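About Plandale

Plandale helps small and mid-sized organizations plan for and buy automation equipment. Our clients are packing lines, hospital supply rooms, food producers, college labs and a few research groups. Most of them are buying a robot for the first time, or buying a second one after the first did not go as planned.

We do not sell robots and we take no commission from anyone who does. Clients pay us a fixed fee, agreed before the work starts, and the fee is the same whether they end up buying or not.

How we started

Arash Hassanpour and Mitra Fallahi started the company after working together in purchasing at a parts manufacturer. Arash handled capital equipment. Mitra ran the budget for the floor it went onto. They spent a lot of time fixing the same problem: the purchase order covered the machine, and everything around the machine had to be found later out of somebody's operating money. Mounting, guarding, network drops, spare cables, training hours and a second set of grippers all came in as surprises.

Their first client was a bakery supplier that wanted one palletizing arm. The written plan ran to 64 line items. The arm was one of them.

What we do

Most projects begin with a site visit. We look at the task as it is done now, talk to the people who do it, and measure the space. Then we write an equipment plan with prices, lead times and the order in which things should be bought. Clients can use the plan with any supplier they like.

We also review quotes that a client already has in hand. A review takes 4 working days and comes back as a marked-up copy of the quote with a short letter. It is the cheapest thing we offer and the one most people try first.

For larger purchases we stay on through delivery and acceptance. We check what arrived against what was ordered, keep the list of open items, and sit in on the acceptance test if the client wants us there.

Planning for hand tracking and demonstration work

In the last few years more of our clients have asked about robots that are taught from human demonstrations. The budget for that kind of project looks different. A good part of it goes to the equipment people wear and the room they work in, and the robot itself may not be needed until the second year.

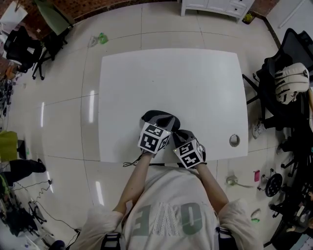
Gloves are a good case. Groups tend to budget for one pair per station and leave it there. We ask them to plan for more than one size, for liners, for replacement cables, and for the hours it takes to calibrate after a change of wearer. Marker parts get knocked and have to be replaced, so we put them in the plan as consumables. Tables, chairs and lighting go in as well. Glossy floors and overhead lights can cause trouble for camera tracking, and it is cheaper to deal with that before the cameras are mounted.

We also ask for a storage and cable budget. It is usually a small number, and it is usually missing from the first draft.

Our planning tools

Aron is the worksheet we use for every equipment plan. It holds the line items, the quotes behind them and the date each price expires. Clients get their own copy at the end and can keep using it without us.

Chauhan is our price file. It covers 280 kinds of item, from floor anchors to safety scanners, and we update it every October from quotes our clients have agreed to share. Names and suppliers are removed before anything goes in.

The Prellach room

Our office has a workshop on the ground floor that we call the Prellach room. Clients can book it to lay out a work cell in tape at full size before they order anything. We keep tables, stands and extension cords there. Mornings fill up first, and the room closes at 5 p.m. There is no charge for clients with an open project. Others can rent it for $200 a day.

Who we are a good fit for

We work best with a client who has a task in mind and has not yet signed anything. We can still help after signing, but there is less room to move. We do not write control software and we do not do electrical installation. If a project needs either one, we will put it in the plan as its own line and help you write the request for bids.

If your grant or capital request is due soon, tell us the deadline in your first message. Arash answers questions about quote reviews and Mitra handles everything to do with full equipment plans. Please attach any quotes or floor drawings you have, even rough ones.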